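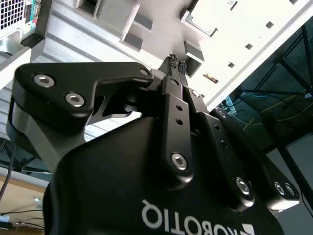
Search the manual
Enter a word or part number
Go

4. Preparing the chassis

In this section you prepare the empty metal chassis of the Zurnon desktop computer before the main board, the power supply and the drives are installed. If your chassis was delivered with the power supply already in place, do steps 1 to 6 and then continue with section 5.

The chassis is made of light grey sheet metal. Many of its edges are folded, and between the folds there are narrow openings with bent tabs on the sides. The tabs hold the drive tray and guide the side panel, so they must keep their shape.

CAUTION: The inner edges of sheet metal can be sharp, also where they look folded. Wear thin work gloves when you put your hand inside the chassis. Take the gloves off only for the small screws.

CAUTION: Do not connect any cable to the mains during the work in this section.

4.1 What you need

– Cross-head screwdriver, size 2
– Flat pliers with smooth jaws
– Small torch
– Soft mat or folded blanket, larger than the chassis
– Dry cloth without fluff
– Screw bag 2862 (delivered inside the carton, fixed with tape to the foam)

The screws in bag 2862 are for the chassis only. The screws for the drives have a finer thread and come in the bag with the Bevik drive tray. Please do not mix the two kinds. A drive screw will go into a chassis hole and feel tight, but it does not hold.

4.2 Opening and checking the chassis

1. Lay the mat on a stable table with good light. Put the chassis on the mat so that the feet point towards you and the side panel is on top.

2. Remove the two screws at the rear edge of the side panel. Keep them in a cup or a small box.

3. Put both hands flat on the panel and push it to the rear until it stops. Lift the rear edge first, then the front edge. If the panel does not move, check whether there is still protective film between the panel and the frame. The film must be pulled off completely.

4. Take out the foam, the screw bag and the cable strap from the inside. There is one strap only, and it is easy to leave it behind the front fan bracket.

5. Look at all the openings along the drive side with the torch. In each opening the tabs on both sides should be straight and parallel. Paint marks and light scratches on the tabs are normal.

6. Wipe the floor of the chassis with the dry cloth. Metal dust from the production can lie in the corners, and it must not stay there when the main board comes in. Do not use water or window cleaner.

NOTE: If the chassis came in from a cold car or a cold store room, leave it in the open carton for 30 minutes before you begin with step 6.

4.3 Correcting a bent tab

A tab can be pressed inwards during transport. A small bend can be corrected by hand, and it is not necessary to order a new chassis.

1. Hold the chassis firmly on the mat with your free hand. Do not let it stand upright for this work.

2. Grip the tab with the flat pliers over its full width. When you grip only the corner, the tab will twist.

3. Bend slowly in one movement until the tab stands parallel to the one opposite. Avoid moving it forwards and back many times – the metal becomes weak at the fold and a crack can start there.

4. Check the fold with the torch. If you see a crack or a bright line through the whole fold, stop and contact Flullia service. Please tell them which opening it is, counted from the front.

5. Slide the empty drive tray in to test. It should go in with light pressure from two fingers and stop with a click.

CAUTION: Never use a hammer on the tabs. Never push a screwdriver into the opening to make it wider. The chassis wall behind is thin and will become uneven, and after that the side panel cannot be closed.

4.4 Fitting the stand-offs

The stand-offs are the small threaded posts which carry the main board.

1. Find the letter stamped beside each hole in the floor of the chassis. For the Magnusson main board you use only the holes with the letter M.

2. Turn the stand-offs in by hand at first. If one of them goes in crooked, take it out and start again. Do not correct it with force.

3. Tighten them with the screwdriver and the adapter from the screw bag. A quarter turn after hand-tight is enough.

4. Check that no stand-off is left in a hole without the letter M. A post in the wrong place touches the back of the board and can cause a short circuit.

NOTE: Chassis delivered before April have no stamped letters. For these, lay the paper template from the carton on the floor of the chassis, with the arrow towards the rear, and follow the printed circles. The template is 57 mm shorter than the chassis floor, so please place it against the rear wall and not in the middle.

4.5 Before you continue

Put the side panel and its two screws in a place where nobody will step on them. The chassis stays open until the end of section 7. If you must stop the work until another day, cover it with the dry cloth and keep the screw bag inside, on the floor, not in a drive opening.

The text of this section was written by Jonatan Nygård and checked at the work table by Hélder Antunes. If a step is not clear, please send us the step number together with your question.

Last updated: Sat 28 March

Contact Flullia service | © Flullia, all rights reserved | Back to top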